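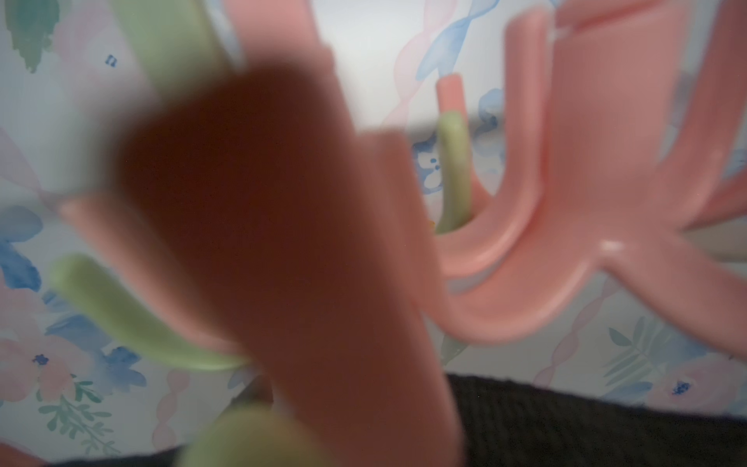
Zoltevier began renting out its Trolus arm in January, and the pitch has not changed much since. You pay by the month, the company ships a crate, and the arm comes with a two-finger gripper, a small camera at the wrist and a set of practice jobs meant for a kitchen counter or a workbench.

The drying rack is the one customers talk about. It is a pink plastic rack with upturned prongs and pale green tips, the kind of thing a person uses without a thought. For an arm it is slow going. The prongs stand close together and lean different ways, and the plastic is glossy enough to throw highlights back at the lens.

"People expect the hard part to be the grip," said Chun-yin Man, who runs support for Trolus customers. "Mostly it's getting in and out between the prongs. If you come in at a bad angle you bump the next one over."

I had the arm for nine days. Setup took most of the first evening, and the printed guide skips a step on leveling the base, which cost me an hour. After that it ran well. You guide the arm by hand through a job, press save, and the software, called Abugri, plays it back and lets you trim the path. Changing the speed takes two taps. Changing the grip force means going through a menu I had to look up each time.

The wrist camera is useful but has limits. It sits so near the gripper that a finger can fill a good part of the view and blur, while a prong farther back stays sharp. A patterned background makes for a busy picture too. Abugri has a setting to mask the finger, and I left it on for everything after the second day.

I ran the rack job 100 times with a plastic cup. The arm finished 91 of them without help. Most of the misses came at the outer prongs, where the reach is longest.

The rental is $1,057 a month with shipping both ways. A rival service from Irnia costs less but leaves out the camera, and you supply your own practice objects. Zoltevier asks for a two-month minimum, and repairs for normal wear are covered. Spilled drinks are not.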